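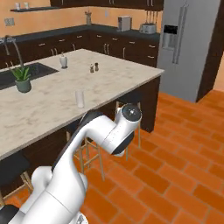 Etine Robotics Club — Kitchen Sim Pre-Run Checklist
Team: Odus
Checked by: Juniper Benavides
Reviewed by: Emmanuel Rashidi
Date: 16 May 2023

1. Scene file loads with no errors
OK. Took 35 seconds on the lab machine.

2. Arm base fixed to the floor
OK.

3. Joint limits match the team sheet
FAIL, then OK. Elbow limit was still the January value. Changed and saved. Please don't copy the old config folder again.

4. Collision on for counter, stools and cabinets
OK for counter and cabinets. Stools had it turned off. Turned on — planning is slower now but leave it.

5. Speed cap set for first run
OK. Set to 21 percent.

6. Stop key tested
OK. Tested 2 times, once by each of us.

7. Gripper loaded and grip force set
OK. Force is on the low side. Emmanuel wants it kept there until the glass task is scored.

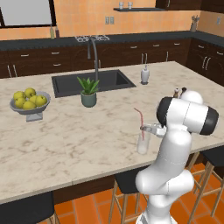

Item 7, gripper closed on the glass beside the straw.

8. Clearance to shakers and soap dispenser
Needs work. The shakers are close to the arm on the glass task. Add a waypoint before the next run.

9. Logging on, disk space checked
OK. 57 GB free.

Result: cleared for practice runs only. Item 8 has to be closed before a scored run. Initial the sheet when done.

JB / ER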